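# Two evenings inside the hand gripper

April was supposed to be the month I got ahead on recordings, and then the Praltside started sticking. If you've been reading along you know the one I mean, the hand-held gripper we use to collect folding demos for the laundry robot (the robot itself is still called Ferkel, and no, I'm not renaming it). You hold the gripper, you fold things with it, the recordings go off to training, and hopefully Ferkel learns something besides how to drop a towel.

What I noticed first was a tiny hitch when closing. You squeeze, the fingers come together, and just before they meet there's a little catch, like a drawer that needs wax. I ignored it for longer than I should have! Then I looked through the last batch, 383 recordings, and 65 of them had a flat spot in the finger width where the fingers should have been moving smoothly. That's a lot of folding I get to do over again.

So I cleared an evening, put down an old towel, and took the front end apart.

The cover on ours is held on with short screws and one long one, and if you put the long one back in the wrong hole it pushes against the linkage and you get a whole new hitch to chase. Ask me how I know. I now stick each screw on a strip of tape in the order it came out, with the long one at the far left. Low tech, works great.

Under the cover it was mostly lint. I mean, of course it was, the thing spends its life pulling on sweaters and fleece. There was a gray felt-like wad packed into the end of the rail, right where the slider bottoms out, and finer fluff had mixed with the grease and turned into something like putty. I picked out the big stuff with tweezers, went over the rail with a soft brush, then wiped it down with a lint-free cloth and a bit of alcohol until the cloth came away clean. Don't blow compressed air in there. I did that the first time, months ago, and I'm pretty sure all I managed was to move the fluff deeper in.

Then fresh grease, and way less of it than you want to use. I put a dab about the size of a grain of rice on each side, ran the slider back and forth maybe twenty times, and wiped off whatever got pushed to the ends. The old grease was the thick stuff from Joubert, which is fine on the arm but too sticky for something that lives in a pile of laundry. I've switched to a light one.

While it was open I checked the finger joints too. One pivot screw had backed out by half a turn, so the right finger had a wobble you could feel but not really see. A small drop of the removable threadlocker, snug it down, leave it overnight. If you tighten it until it feels solid you've gone too far, the finger should still swing under its own weight.

The second evening was reassembly and calibration. Fingers fully open, zero, fully closed, zero, then the test block in between. Ours is a chunk of plastic that's 18 mm across, and I keep going until the reading matches it on several squeezes in a row. After that I go straight to cloth, and something fuzzy for preference, the kind that got me into this mess. A block will tell you the numbers are right, but a soft knit will tell you if the fingers drag.

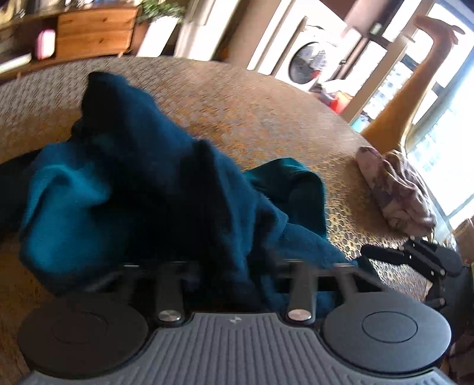
Man-lok Shek wrote in to say that I should be checking the width reading again after an hour of use, because on the unit he looks after the zero creeps as the grease settles, and a calibration done on a freshly packed rail is already a little off by the end of the session. He also thinks I'm being stingy with the threadlocker.

He's right about the creep, I tried it. It was small, but it was there, so now I calibrate, fold for an hour, and calibrate again before anything gets kept. (On the threadlocker I'm holding my ground. I have drilled out one of those screws and I'm never doing it again.)

The counter in our logging program, Plurnier, read 1,257 sessions when I closed everything up. I've written that on a piece of tape inside the cover, so next time I'll know how long a cleaning lasts. My guess is not very long in sweater season.

A few small things for anyone with the same gripper:

- Brush the rail ends after every session with anything fuzzy.
- Cycle the fingers slowly before you start and listen. A dry rail has a sort of whisper to it.
- Check that the cable isn't pinched before the last cover screw goes in. Mine was, on the first try.
- Write down your zero values somewhere besides the program, which forgets them when it updates.

Next up is the wrist on Ferkel, which has started clicking when it turns to the left. Maite Tejada is lending me her torque driver, so that one's waiting until the driver gets here.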